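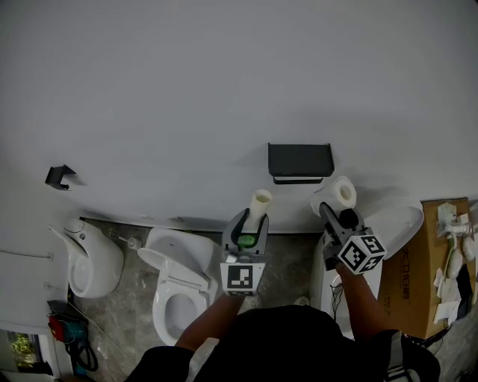
Toilet flushes fine in the morning but gets sluggish by evening, septic or vent?

Posted by Shagufta Talpur, 19 March 2025

Hello everyone, I hope somebody can talk some sense into me before I spend a lot of money. We moved into a 1960s ranch house outside Oradell last June, and it's the first place I've lived in with a septic tank, so please be gentle if I use the wrong words for things.

The downstairs toilet works perfectly well first thing in the morning. By dinner time, when everyone's home and the washing machine has been going, the water climbs up in the bowl and then goes down very slowly with a sort of gulping noise. The shower next to it gurgles at the same moment. The upstairs toilet is slower than I'd like but never scary. Nothing has overflowed so far, touch wood.

My mother-in-law is convinced it's the toilet paper. She says we buy the thick quilted kind and that it never breaks down in a tank, and she's been very firm about it at Sunday lunch. My husband thinks it's the vent pipe on the roof, as there were birds up there all last spring. The man who sold us the house told us the tank was pumped "recently," and I'm sorry to say we never asked for a receipt.

So what should I be looking at first? And does the paper really matter as much as she says? I would dearly love to tell her one way or the other. There are five of us in the house, if that helps. I haven't put any cleaner or additive down there yet, though the hardware store was keen to sell me one.

Pranab Debnath

Hi Shagufta, and welcome to septic ownership! It gets less frightening, I promise. I've had a tank for most of my married life and have made pretty much every mistake you can make with one, including planting a willow next to it.

What stands out to me is the time of day. A blockage in the toilet itself would bother you in the morning just as much as in the evening. A toilet that behaves after a quiet night and misbehaves after a day of showers and laundry sounds like water that can't leave the tank as fast as you're sending it in. Overnight it slowly drains down, and then the whole thing starts again. The gurgling shower fits with that too, though I'll admit a bad vent can make the same noise, so your husband isn't silly.

Start by finding the tank lid and getting somebody out to measure the sludge and scum. Please don't lean over an open tank yourself or let the kids near it, the gas is dangerous. Ask them to check the outlet baffle and whether there's an effluent filter. Ours has one, and the first time it clogged I had exactly your symptoms. The fellow pulled it out, hosed it off back into the tank, and we were fine by supper. I felt very foolish for having rented a drain snake.

While you wait, spread the laundry out over the week, and don't run the washer in the evening when everybody's bathing. Look at the flappers in both toilets as well. Put a few drops of food coloring in the toilet tank, leave it half an hour without flushing, and see if any color turns up in the bowl. A toilet that leaks all day can send a shocking amount of water to the drain field without making a sound.

Now, the paper. Your mother-in-law is partly right (I'd say so at lunch, it'll go over well). Thick paper does take longer to fall apart, and you can test it at home. Put a few sheets of yours in a jar of water, put the lid on, shake it for ten seconds or so, and look. Then try a cheaper thin one in another jar. If yours is still in recognizable pieces and the other has gone to mush, switch. Wipes are much worse than any paper, whatever it says on the packet. But I wouldn't expect paper alone to give you a morning and evening pattern like that.

I'd skip the additive. Spend the money on the pumping and keep the receipt in a folder. Let us know what they find!

vanloon_hill

Vent. Had the same gurgle, wasp nest in the pipe. Get on the roof and run a hose down it.

Shagufta Talpur

Thank you both so much. I did the food coloring last night and the upstairs bowl was bright blue by the time I came back, so there's a new flapper on the shopping list! We also did the jars at the kitchen table, and I'm afraid ours was still in big soft pieces while the thin one had gone cloudy. She has asked to keep the jar.

The pumping company can come next week and I've told them about the baffle and the filter. My husband wants to go up and look at the vent anyway, but I'm making him wait for a dry day and for his brother to hold the ladder. I'll post again once the lid's been off.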